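3.2 Cell layout and fixture maintenance

The disassembly cell at Trirdale consists of two arms mounted to a common slotted aluminium table. The tower under test lies on its side with the panel off, so that all removals are made from above. Parts taken from the board are set down on a fixture plate to the left of the case.

Drift of the plate relative to the arm base was the main source of failed placements in the first 600 cycles. The plate is now re-seated every Wednesday before the first run. The clamping bolts are released, the plate is pushed against its stops, and the bolts are tightened in a diagonal order to 5 N m. The gripper fingers are then closed on a gauge pin held in the plate, and the offset is written to the cell log (Heywood and Fahmy, internal note). Finger pads are replaced when the closing width departs from its stored value, which occurred at cycles 1321 and 3046.

Figure 4 shows the cell with a Dell board in the case, the CPU socket empty and its bracket raised. The gripper is over the fixture plate, where a green circuit board strip lies in one of the slots. 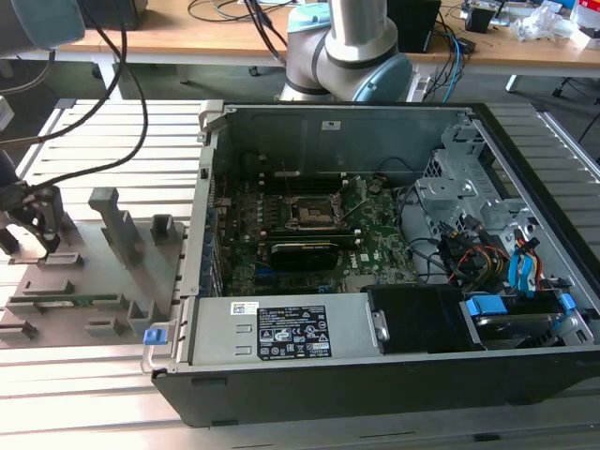 Figure 4. Open tower and fixture plate on the work table.

3.3 Cable routing

Gripper cables are led upward along the arm and tied with slack at each joint. Ties are checked at the same interval as the plate.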